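Kitchen > How-To > Fruit & Storage

How to Sort Out Your Table Fruit Before It Goes Bad

If your dining table is anything like mine, fruit lands on it and then just sort of lives there. I used to find one soft mandarin at the bottom of the bowl every single week, and by then its neighbors were going too. So now I do a quick sort after each grocery run, and it takes me 16 minutes if I don't stop to eat anything (I always stop to eat something).

What you need: a clean dish towel, a shallow dish or tray, a small bowl, and a bit of clear table.

1. Get everything out of its bag. Yes, everything! Those mesh bags are fine for carrying, but they hide the squashed ones in the middle. Spread the fruit on the tablecloth so nothing is stacked.

2. Pick up each piece and turn it all the way around. For mandarins you want a peel that feels firm and a bit springy. A loose, puffy peel can still be okay, just eat that one soon. Anything leaking or fuzzy goes straight to the compost.

3. Check pears at the neck. Press gently next to the stem – if it gives a little, the pear is ready. Freckles are nothing to worry about on most pears, and a small dark blemish can be cut out with a paring knife. I lost so many good pears to being fussy about spots.

4. Make your piles. Mine are "today," "this week" and "fridge." The today pile goes in the small bowl where people will grab it, and I let a snack or two share the bowl because otherwise my family walks right past it.

5. Wipe the tray before anything goes back on it. Don't wash the fruit yet, though. Wash it when you eat it, or the damp will undo all your work.

6. Put the fridge pile in the crisper drawer, pears away from the leafy stuff. Ripe pears keep for a few days in there, and mandarins a good bit longer.

My own table, mandarins and a freckly pear included: 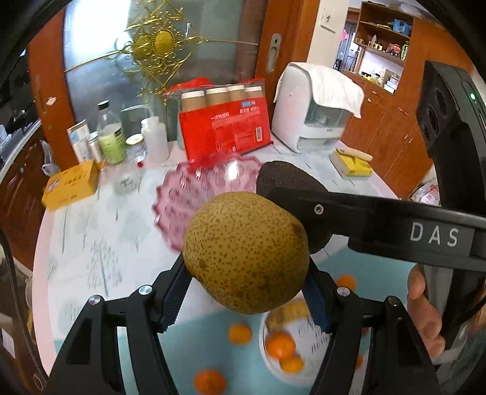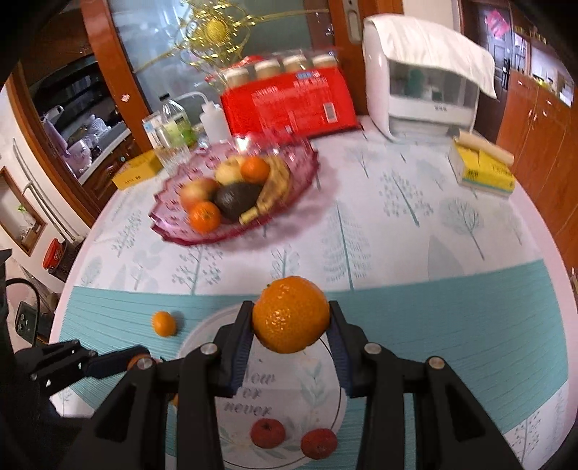
Words: Hoi-yan Kao
Filed under Fruit & Storage, May

Related
How to Keep Herbs Perky in a Glass
Getting Fruit Stains Out of a Tablecloth
3 Things to Do With Pears That Are Too Soft
Clearing the Table When Everyone Uses It

We use cookies to remember your settings and see which pages get read. Accept | Manage choices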